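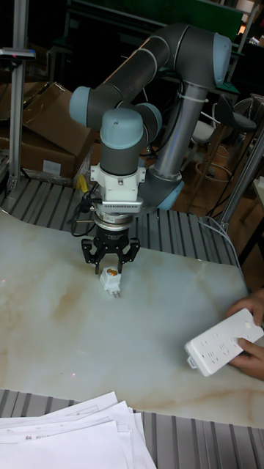

Figure 2. Multi-outlet power strip held over the tabletop, with a white plug adapter on the table.

3.2 Handling of power strips and plug adapters

The household survey in Warkdale produced records for 897 homes. Visitors noted every power strip and every separate plug adapter found in ordinary use, including those behind furniture where the householder was willing to move it. Items kept in drawers or boxes and not plugged in were left out. The total came to 2,736 items. Strips and adapters are counted together here, as in the earlier study by Travis, so that the two sets of results can be compared. They are separated in the discussion of handling below, where the differences between them matter more.

A power strip is a poor object to work on with one hand. It is light compared with the force needed to seat a plug, and unless it is fixed down it slides or tips when the plug is pushed in at an angle. Most householders dealt with this by holding the strip at one end while using the other hand for the plug. A smaller group lifted the strip off the floor and worked with it in the air, bringing strip and plug together. This was more common where the strip lay under a desk or behind a bed and there was enough cord to bring it out. Where the cord was short, people reached in and worked by feel.

Adapters were handled differently (Figure 2). A short, round adapter gives the fingers little to grip once it is seated, and several householders removed one by pulling on the plug that was still in it. When this worked, the adapter and plug came away together and had to be pulled apart afterward. When it did not, the plug came out and the adapter stayed behind. Rutus calls these "left-behind" adapters and treats them as a fault in the shape of the adapter. We found them often enough to agree that shape plays a part, but the age and fit of the socket seemed to matter as well. We did not measure the fit of individual sockets and cannot say how much each contributes.

The position of the switch caused more trouble than we had expected. On strips with a switch at one end, that end is also a natural place to take hold, and people sometimes turned the strip off while steadying it. Few of them noticed at the time. The usual account was that a lamp or radio had "stopped working" and that the plug was pushed in harder, or moved to a different outlet, before anyone looked at the switch. Visitors were asked to write down such accounts in the householder's own words, but the notes vary a good deal in length and some are too brief to use.

Spacing between outlets was the most frequent complaint. A plain plug takes up one position, but an adapter or a plug with a built-in transformer may overlap the next one. Householders got around this by leaving gaps, by putting the bulky item at the end, or by adding a second strip. The last of these accounts for many of the cases in which one strip was plugged into another. In the interviews, people who had done this generally knew that it was advised against and said they meant to change it.

Following the home visits, we asked a smaller group to carry out a set of 11 handling tasks at a table. The tasks were drawn from the visit notes and covered picking up a strip, turning it to face the user, seating and removing a plug, seating and removing an adapter, and working the switch. None of the strips was connected to the supply during these tasks. Odette Arnaud prepared the task sheet and Valentin Jacquet kept the notes. An early version of the sheet, dated 12 October 1999, had the strip taped to the table, and this was dropped after the first trials. With the strip fixed, the tasks became much easier and no longer resembled what had been seen in the homes.

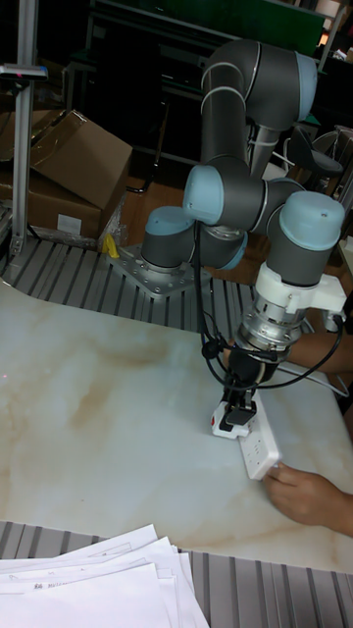
With the strip free to move, the hand that steadies it did a large share of the work. Participants who held the strip near the outlet they were using finished sooner and made fewer second attempts than those who held it at the far end. The difference was clearest for removal, where a strip held at the far end tended to lift and turn. Some participants then moved their grip, and others pressed the strip down with the heel of the same hand. A few changed hands altogether partway through a task.

How the strip lay in front of the participant also made a difference. No position was given in the instructions. Many people left the strip at a slant to the edge of the table and did not straighten it before starting, even when this meant turning the wrist to line up the prongs. Asked about it later, they mostly said they had not thought about it. Those who did straighten the strip tended to be the same people who looked at the outlets first and chose one before picking up the plug.

Two limits should be kept in mind. A tabletop is well lit and at a comfortable height, and the homes offered neither of these for most strips. The tasks also used strips in good condition, while many of those recorded in Warkdale had worn outlets or stiff cords. The task results are therefore used in the next section only to compare one way of holding with another, and times are not carried over to the household data. Visits made in August, when a number of householders were away, were repeated later where possible and are included in the totals given at the start of this section.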